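Leaked service account keys remain valid long after discovery, survey finds

21/05/2019

Companies that move workloads to public cloud platforms are leaving long-lived access keys active for months after they have been exposed, according to a report published by the security firm Gillance. The report covers credentials used by software, such as build servers, backup jobs and monitoring agents, and excludes the passwords of human users.

Gillance collected configuration data from 800 organizations that had agreed to a read-only review of their cloud accounts. The reviewers compared the keys in use with keys that had appeared in public code repositories, container images and support forum posts. Where a match was found, the account owner was notified and the key was checked again at the end of the review period in March.

Most of the exposed keys had been issued to service accounts with broader permissions than the attached workload required. A typical case was a key created for a script that writes log files to a single storage bucket. The same key could also list every other bucket in the account, read database snapshots and, in the worst cases, create new users. The report attributes this to the use of default roles during the first weeks of a migration, when teams are under pressure to get an application running and plan to tighten access at a later stage.

Key age was the second factor examined. Many organizations have a written policy that calls for rotation at fixed intervals, but the policy is often enforced only for employee accounts. Service account keys are left out of the rotation schedule because replacing them can interrupt a running process, and the team that owns the process may no longer be the team that created the key. In several accounts the reviewers could not establish an owner from the available records at all.

Detection did not always lead to removal. Some of the organizations already had a scanning tool that reported the exposed key, but the alert went to a shared mailbox or to a ticket queue with no assigned priority. In other cases the file containing the key was deleted from the repository, while the key itself was left active. Deleting the file does not remove earlier versions from the commit history, and automated scanners operated by attackers read that history as well as the current files.

The report also looks at equipment outside the data center. Manufacturers, laboratories and logistics companies increasingly connect machines on the floor to cloud storage and analytics services, and the controllers of those machines need credentials of their own. Such credentials are often written into a configuration file during installation and copied unchanged to each additional unit. 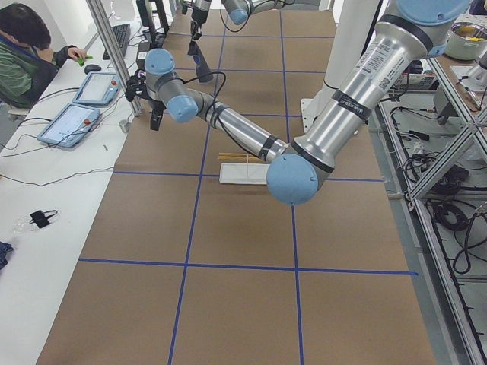
Two robot arms at a worktable marked out with blue tape.

Shared keys on connected equipment cause two problems, the authors write. A key taken from one controller gives access to the data of every unit that uses the same key, and revoking it takes all of those units offline at once. Operators who are aware of the second problem tend to postpone the first. The report recommends a separate identity for each device, issued at enrollment and limited to the storage path that the device writes to.

Grenetberg, a provider of hosting services for mid-sized manufacturers, contributed technical data to this part of the study. The company said it had found a single key in use on 16 controllers at one customer site. The key was replaced over a maintenance window, with each controller moved to short-lived tokens obtained from a local gateway. The gateway holds the only persistent credential and stores it in a hardware module. Grenetberg said the change required a firmware update on the older controllers but no change to the production software.

Short-lived tokens are the main technical measure proposed in the report. Instead of a static key, the workload requests a token from an identity service and renews it before it expires. A token copied from a log file or a memory dump is useless once its lifetime has passed. The major platforms support this method for workloads that run on their own virtual machines. Support for workloads running elsewhere depends on federation with an external identity provider and takes more effort to configure.

For environments where static keys cannot be removed right away, the report lists interim controls. Keys should be restricted by source network where the platform allows it. Each key should carry a tag that names the owning team and the system in which it is used. Unused keys should be disabled first and deleted after a waiting period, so that a forgotten dependency can be restored without issuing a new credential. Audit logging should be switched on for all regions, including those in which the organization does not knowingly run anything.

The authors advise against relying on a single annual review. In the larger accounts, up to 3000 service identities were present, a volume that cannot be checked by hand with useful accuracy. They suggest a daily automated comparison of granted permissions with those exercised, with the difference reported to the owner of the workload.

Nassar, which sells an access management product for cloud environments, has separately announced a function that performs such a comparison. It reads audit logs, proposes a reduced role for each identity and can run the proposed role in a test mode before it is applied. In test mode, requests that the new role would reject are recorded and still allowed through. Nassar said the function will be part of version 2 of its product and will be available to existing customers under their current contracts.

An open source tool named Plillness covers some of the same ground. It searches repositories and container images for strings that match known key formats, checks whether each key is still active and writes the result to a machine-readable file. The tool does not revoke keys. Its documentation recommends running it as a step in the build pipeline, where a positive result stops the build before the image is published.

The Gillance report is available on the company's website after registration. The underlying configuration data will not be released, as the participating organizations supplied it under a confidentiality agreement.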